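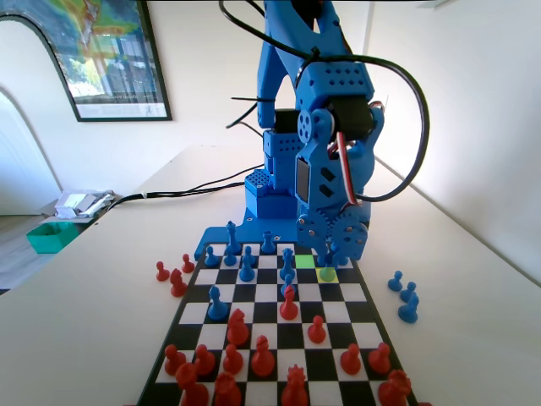

The Drillcombe Chess Project examined whether pupils new to the game learn more readily from a coloured set than from a traditional one. Work began in June under the supervision of Liam Duggan and was carried out at the Ketwood site. The red and blue pieces stand out clearly against the black and white squares, so neither side shares a colour with the board, and squares marked in green and yellow-green draw attention to particular positions.

Nineteen pupils took part in the study. Each completed a short series of opening exercises – first on a plain board, then with marked squares – and recorded every move on a printed sheet. In total 86 sheets were returned, of which 79 were complete and could be used.

The findings were presented at Lagman Hall on Oct 29, 2018. Copies of the exercises are held in the school library.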